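¿De verdad hay que "alimentar" una mesa de madera con aceite?
Publicado el 19 de agosto de 2020 en Casa y muebles

Tengo una mesa de madera marrón oscuro y quieren venderme un aceite para que "no se muera de sed".

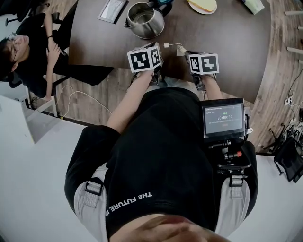

Ebere Edet me insiste en que sí, que toda la madera bebe, que si no le das aceite cada dos meses se abre por las juntas y que la suya lleva años así y está como el primer día. Yo no discuto que la suya esté bien. Lo que no veo es la relación.

Os cuento. La mesa la compré de segunda mano en febrero a una pareja que se mudaba. Según ellos es de la casa Bremham, aunque no le encuentro marca por ningún lado. Tampoco sabían si estaba barnizada, encerada o qué. La limpio con un paño húmedo y hasta ahora ninguna queja, salvo un cerco blanquecino de una taza y la zona donde apoyamos los brazos, que se ha quedado más mate que el resto.

Fui a Ultley a preguntar por el cerco y salí con un folleto del Trirnel, que "penetra, nutre e hidrata en profundidad". 19 euros el bote pequeño. Pregunté al dependiente cómo iba a penetrar si la mesa llevaba barniz y me contestó que el Trirnel atraviesa el barniz. Ahí ya me vine a casa.

Mis dudas:
La madera de un mueble está muerta, ¿qué se supone que se alimenta?
¿Cómo sé qué acabado tiene sin llevarla a nadie?
¿El cerco se quita con algo normal o es para siempre?
Y lo de la mayonesa, que me lo han dicho ya dos personas distintas con toda seriedad, ¿es una broma?

Agradecería respuestas de gente que haya probado las cosas, que de copiar y pegar ya he leído bastante.

mesacoja

Respuesta de Lijafina

Tienes razón en desconfiar, pero no del todo. Voy por partes.

Lo de alimentar es lenguaje de vendedor. La madera no come. Lo que sí hace es coger y soltar humedad del aire, y al hacerlo se hincha y encoge un poco, sobre todo a lo ancho de la tabla. Un aceite de acabado frena ese intercambio, no lo detiene, y además protege algo de las manchas. Ahora bien, eso vale para una mesa que esté acabada al aceite. Si tiene barniz o laca, el aceite se queda encima, pringa, coge polvo y a la semana estás frotando para quitarlo. Lo del dependiente de que atraviesa el barniz... pues que te lo demuestre en un mueble suyo.

Para saber qué tienes, la prueba de la gota. Pones una gota de agua en un sitio que no se vea, por debajo del tablero no porque muchas veces esa cara va sin tratar y te engaña. Mejor en un canto de la parte de arriba, o en una esquina que quede contra la pared. Si a los 6 minutos la gota sigue redonda, hay una película encima o una cera en buen estado. Si se ha oscurecido la madera, está al aceite y gastado, o no tiene nada.

Entre cera y barniz se distingue rascando muy poquito con la uña en ese mismo rincón. La cera se levanta, se te queda una cosita blanda. El barniz no. Hay quien prueba con alcohol en un bastoncillo para ver si es goma laca (se pone pegajosa enseguida), pero hazlo donde te dé igual estropear, que luego hay que arreglarlo.

El cerco blanco: es humedad atrapada en el acabado, y que sea blanco es buena señal. Si fuese negro habría llegado a la madera y ahí ya hay que lijar. Para el blanco a mí me ha funcionado un trapo de algodón seco y la plancha templada, sin vapor, pasadas de pocos segundos y levantando para mirar. Con paciencia y sin dejarla quieta. En una cómoda me salió bien a la tercera pasada. En otra mesa no me salió, también te lo digo.

La zona mate de los brazos es otra cosa. Puede ser grasa de la piel acumulada o el acabado gastado. Prueba antes con agua templada, una gota de jabón neutro y secar enseguida. Si recupera brillo era suciedad. Si no, toca repasar el acabado, y no hay bote milagroso para eso.

Comentario de mesacoja

Gracias. Hecha la prueba de la gota y sigue redonda. He rascado con la uña y no sale nada, así que entiendo que barniz. El jabón ha mejorado la zona de los brazos un poco, menos de lo que esperaba. Con la plancha no me he atrevido todavía.

Respuesta de PuriDelCampo

Pues yo no estoy de acuerdo, la mayonesa FUNCIONA. Mi madre la ha usado toda la vida y los muebles de Manzano están preciosos. Se pone una capa por la noche encima de la mancha, se deja y por la mañana se retira con papel de cocina. Lleva aceite y huevo y vinagre, todo natural. Lo que pasa es que ahora si no cuesta dinero no nos lo creemos.

También va bien la pasta de dientes, la blanca, la de gel no vale. Y media nuez para los arañazos. Suerte guapa

Comentario de Lijafina

La mayonesa funciona por el aceite, cuando funciona. El aceite se mete en el acabado empañado y desplaza algo de humedad, o simplemente disimula el blanco. Para eso usa un poco de vaselina y te ahorras el huevo, que toda la noche en agosto encima de una mesa no me parece buena idea. La pasta de dientes es un abrasivo. Quita el cerco porque quita barniz. Si la mesa es satinada te queda un corro brillante que se ve más que la mancha, y eso lo he hecho yo en mi casa y ahí sigue.

Comentario de PuriDelCampo

En la mía no se ve nada

Respuesta de Tarugo_viejo

Añado una cosa sobre lo de que se abre por las juntas, que se repite mucho y se mezcla todo.

Las mesas se abren por la calefacción. Un piso seco en invierno, la mesa pegada al radiador, y el tablero encoge más de lo que le dejan los tornillos o los travesaños. Si está bien construida, con holgura para moverse, no pasa nada aunque no le hayas dado aceite en la vida. Si está atornillada a lo bruto se raja igual aunque la riegues todas las semanas. Mira por debajo cómo va sujeto el tablero: si ves ranuras alargadas en los agujeros o unas piezas en forma de 8 o de Z, quien la hizo pensó en ello.

Los que decís "la mía lleva años con aceite y está perfecta" nunca tenéis al lado la misma mesa sin aceite para comparar. Yo sí tuve algo parecido por casualidad, dos mesitas iguales, una la cuidaba mi mujer y la otra estaba en el cuarto de los trastos. La del cuarto tiene más polvo. No es un experimento de laboratorio, lo sé, pero vale lo mismo que los demás testimonios que he leído aquí.

Sobre el Trirnel no opino porque no lo he usado. Lo que haría es darle la vuelta al bote y leer. Si no pone qué aceite lleva ni si seca, mal asunto. Los aceites de acabado secan y endurecen (linaza, tung). Los minerales no secan nunca, se quedan ahí, y en una tabla de cortar tienen su sentido pero en una mesa barnizada no le veo ninguno. Pagar 19 euros por algo que huele a limón, tú verás. Ah, y si alguna vez usas linaza, los trapos se extienden fuera a secar, nunca hechos una bola en el cubo de la basura. Eso sí que es serio — se calientan solos y pueden arder.

Para una barnizada: paño apenas húmedo, secar, posavasos y apartarla del radiador. Salvamanteles para lo caliente. El día que el barniz esté muy gastado, se lija y se barniza de nuevo, y ya está.

Comentario de mesacoja

He mirado por debajo y hay ranuras alargadas. En la etiqueta del folleto el Trirnel solo dice "mezcla de aceites seleccionados". Lo dejo en la tienda.

El cerco: al final plancha templada con camiseta vieja doblada. A la segunda pasada ha bajado bastante y he parado por miedo. Queda una media luna que solo se ve a contraluz. Si me animo este fin de semana le doy otra y lo cuento, y si me la cargo también lo cuento.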